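会社概要

株式会社Gerkachは、気候変動に関する科学論文や公的な観測資料を、一般の読者と自治体の担当者に向けて解説する編集会社です。2000年に、大学の気象観測室で働いていたカモル・ブンチュー(Kamol Boonchu)が設立しました。現在の社員は8名で、うち半数が気象学または海洋学の修士号を持っています。

主な事業

解説誌「Clovudlow」の発行
年4回発行の冊子です。海面水温、降水量の長期変化、温室効果ガスの収支などを毎号ひとつ取り上げ、元の論文の図表を読み解きます。定期購読は735件で、学校図書館と市町村の環境課が中心です。バックナンバーは在庫のある号に限り販売しています。

用語集「Intarasuk」の編集
気候科学の用語を日本語、英語、タイ語の三言語で引ける用語集です。改訂は毎年3月に行います。「気温偏差」と「気温上昇」のように報道で混同されやすい語には、使い分けの注を付けています。

講座と出張説明会
自治体職員、議会事務局、教員向けの講座を開いています。定員は1回につき最大300名です。オンラインでの参加もできますが、演習を含む回は会場のみとなります。

編集の方針

記事は査読を経た論文と公的機関の観測値に基づいて書き、出典を末尾に示します。特定の政党や候補者の主張を支持する記事は掲載しません。政治家の発言を扱う場合は、発言の全文を確認したうえで、科学的な記述に関わる部分だけを検討の対象とします。誤りが見つかったときは次号の訂正欄に載せ、ウェブ版にも訂正の日付を入れます。

関連会社

図版の制作は、子会社のBrellettiが担当しています。図版のみのご依頼も受け付けています。
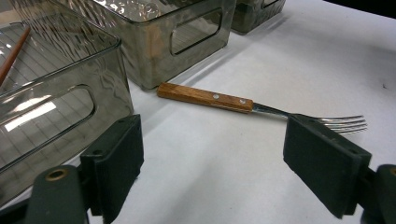
「Clovudlow」の記事を授業の資料として配布できますか。

校内の授業で使う場合は、出典を記載していただければ申請なしで複製、配布できます。校外の研究会や印刷物に使う場合は、事前に編集部へご連絡ください。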